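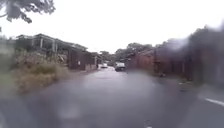 plolum-roadclips

Road video set for the Plolum student driving team. Front-facing clips, low res, used for the lane + car-ahead part of our class project. Read this before you train on anything, please.

Maintainers: Yetunde Bassey (data), Borislav Jurić (loader, splits). Faculty contact: Consuelo Valdovinos.

Status
Usable. Labels done for train, val still being rechecked. Test is frozen as of June, do not touch it.

What's in it
3151 stills, pulled from 227 short clips
8 route folders, named by route not by date
2 label sets: lane paint, vehicles ahead
Public roads only. Mostly two-way side roads with trees or fences close in, a few wider ones. Plenty of gray sky and wet pavement, not much sun. If your model has only ever seen dry asphalt, expect trouble with the sheen — it gets read as lane paint more than you'd think.

Folder layout
clips/ original short clips, no audio
stills/ one folder per route
labels/lane/ one text file per still
labels/vehicle/ same
splits/ train.txt, val.txt, test.txt
tools/ loader and the viewer Mylene wrote

Splits are by route. Do NOT reshuffle by still, neighbors from the same clip are almost identical and your val score will look amazing and mean nothing. We did this for three weeks. Ask Borislav.

Labels
Lane: only paint that's really visible. Short bits count, even one line going out the side. No paint, empty file. Don't guess where the lane ought to be.
Vehicle: one box per car, moving or parked. Far cars count if two labelers agree it's a car. If the bottom of the car melts into dark road, put the box edge at your best guess and set soft=1.
We don't label fences, walls, trees, posts or puddles. Kovosik team wanted road edge as a third class, maybe next semester.

Known problems
- blur. A lot of it. Soft stills are kept on purpose, the small net has to cope with them
- white sky blows out, treetops get smeary next to it
- small specks on the road are not labeled and are not a class
- plates: none should be readable. If you find one, tell Yetunde and dont commit anything til she answers
- route 5 has lane files with the old column order. loader handles it, your own script probaly won't
- almost no night, no snow, no highway. Don't claim otherwise in your report

Quick start
1. unzip next to the repo, not inside it
2. run tools/check.py, it should print the same still count as up top
3. run tools/view.py with a route number, n for next, q to quit
4. read splits/train.txt, go from there
Viewer crashes if the labels folder is missing. Known, low priority.

Baseline
Doaa Bennani's small segmentation net, in the Tisen repo under baselines/. Fine on near paint, weak on far cars, bad when a car sits against a dark tree line. Beat it and add your numbers to results.txt with a commit hash. No hash, no entry.

Use
Class and club use only. No reuploading. This is NOT enough data to steer anything on a real road — the track car runs on its own set, see the Contreras folder.

To do
- finish val recheck (Doaa)
- rain tag per clip
- fix route 5 columns for good
- longer viewer notes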